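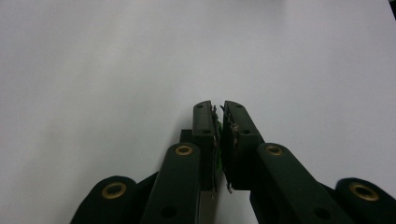

Ticket 301 - White worktable, cloudy film after cleaning

Thank you so much for getting back to me, and sorry in advance for the length of this one. I'm writing about the white Steltside table we bought in January for the craft room, and the haze that keeps coming back on the top. I've wiped it down more times than I care to admit. Going by the picture the finish is plain white and matte, with a brighter patch toward the upper right and a cooler, bluish look on the left, and I can't decide whether that is the film or only the light from our window. I'd love your opinion!

What I've tried so far:

Warm water and a soft cloth. Looked lovely for an hour or so, then the haze was back once it dried.

Cilik spray, two squirts, buffed with a dry towel. Worse, I'm afraid - it went streaky and felt a little tacky under my hand.

A Uzor melamine sponge, very lightly, on one corner only. I stopped there because I was worried about making a shiny spot.

We do a lot of paper cutting and gluing on it, so it gets washed most evenings, and I may simply have been too generous with the soap.

Oluwatosin Tamuno

Reply from Tellar Home Support, March 21, 2023

Hello Oluwatosin, and please don't apologize, the detail helps. I can't tell film from daylight in a photo either, but a tacky feel after a spray usually means leftover cleaner. Would you mix one part white vinegar with 8 parts lukewarm water, wipe a small area, rinse it twice with plain water and dry it right away? Please leave the sponge in the drawer for now.

Update from customer

Did the left half last night. It took almost no effort, and the tackiness is gone. There's still a faint dullness near the corner where I used the sponge, so I'm going to do the right half tomorrow and write again - could you keep the ticket open until then?

Status: open, waiting on customer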